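About Gavcombe

Most "about us" pages tell you that a company is passionate. We have read a lot of them, partly for work, and we can't say we learned much. So we'll try to stick to what we do, what we charge for, and where we think you should be careful, including with us.

Gavcombe tests household cleaning products and writes up the results. Sprays, powders, tablets, the stuff that claims to lift grease "in seconds," the stuff that claims to be kind to rivers. We buy everything at the regular price from regular stores. We don't take free samples, and when a box of them shows up anyway we send it back and keep the shipping receipt.

The business was started by Tala Hamdan, who had spent years writing label copy for other people's detergents and had stopped believing most of it. Her first report compared dish soaps on burnt rice. It ran to 2 pages and was mailed to a list of people who had mostly forgotten signing up. A few of them wrote back to argue, and that was more interest than the labels ever got.

Yurii Vakulenko joined later to run the testing side. He rewrote nearly every method we had, and he was right to. Our early results leaned too hard on one person looking at a plate and deciding whether it was clean. Now two people score each item without knowing which product was used on it, and if they disagree by more than a set amount, the test is run again. It's slow. Readers waiting on the oven cleaner report have told us how slow.

What we've tested

The archive now holds write-ups on 611 products. We'd be wary of that number if we were you. A good share of those products have changed their formula since we looked at them, often without changing the bottle, and an old score may say very little about what's on the shelf today. Each report shows its test month at the top. If we think the formula has changed, we mark it "stale" and leave it up, so that you can see what we said and when.

We also get things wrong. In one case we rated a glass spray poorly for streaking, and a reader pointed out that we had used the same brand of paper towel in every run. We tried it again with cotton cloths and the streaks mostly went away. The corrected report is still in the archive, with the original score crossed out next to the new one.
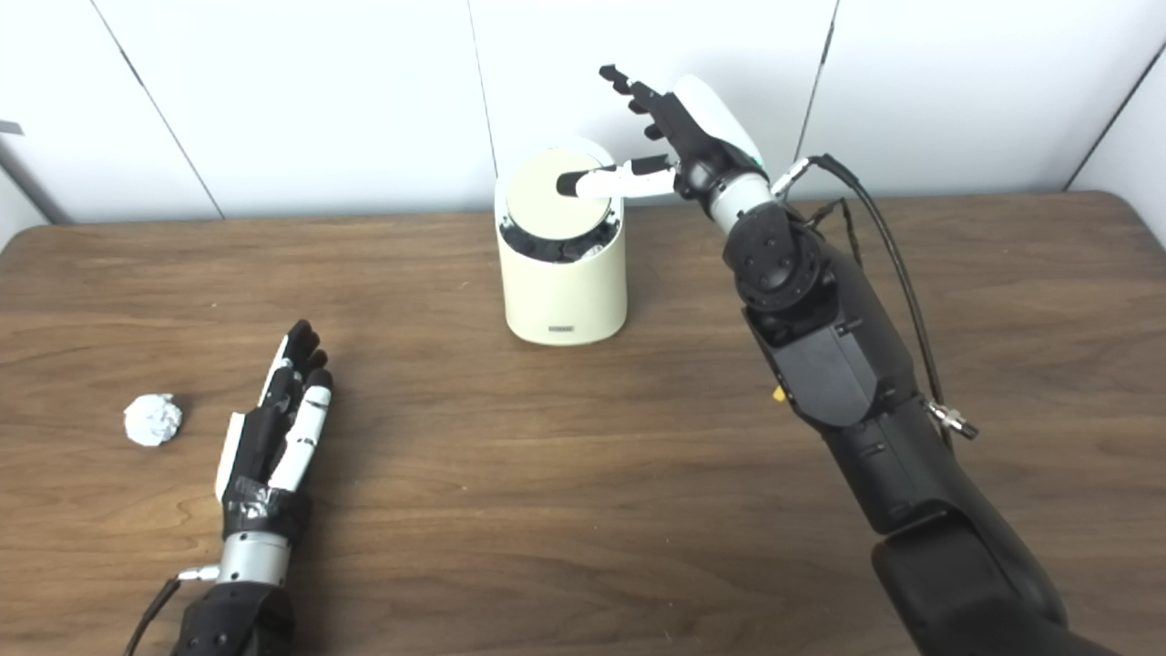

Then there are the green claims. "Plant-based" can cover a great deal, and so can "natural" — a word we've stopped using in our own writing except in quotation marks. We can tell you what the ingredient list says and whether the product gets a pan clean. We can't tell you how the palm oil was farmed. When a company says it can, we ask for the paperwork. Of the 289 requests we've sent, most got a polite reply with nothing attached.

Who pays for this

Readers do, mostly. A subscription gets you every report and the raw scores behind them. There are no ads on the site and no links that pay us when you buy something. We tried those links for one spring, up to the end of May, and didn't like how quickly we started wondering which reports would "do well."

The rest comes from Hokirach, our private testing service. Companies pay us to test a product before it goes on sale, and yes, you should raise an eyebrow at that. Our rules are that a paying client can't quote us on a package, can't name us in an ad, and can't see or delay anything we publish. We list every client by name. Daher and Onon are both on the list, both have paid us, and both have had bad reviews from us afterward. Onon didn't come back. Whether those rules are enough is a question we get a lot, and we don't have an answer that settles it.

What we don't do

We don't give awards or sell badges. We don't publish "best of" lists for the holidays, although we're told every year that we should. We don't test anything on animals, and we don't give medical advice about allergies or asthma — please ask a doctor, and bring the bottle with you.

We also won't tell you that you need a separate product for every room. Our cheapest dish soap on record did a fine job on bathroom tile, sinks, and the outside of a refrigerator. Companies don't enjoy that report. It's still the one people write to us about the most.

Getting in touch

If you think a score is wrong, write to us through the contact form and say how you used the product: the surface, the water, how long you left it on. Complaints with details get looked at first. Letters to the editor can run up to 800 words, and we print the unfriendly ones too. Press requests go to Tala, and questions about methods go to Yurii, who answers in the order they come in.

Page last reviewed 2024-05-07.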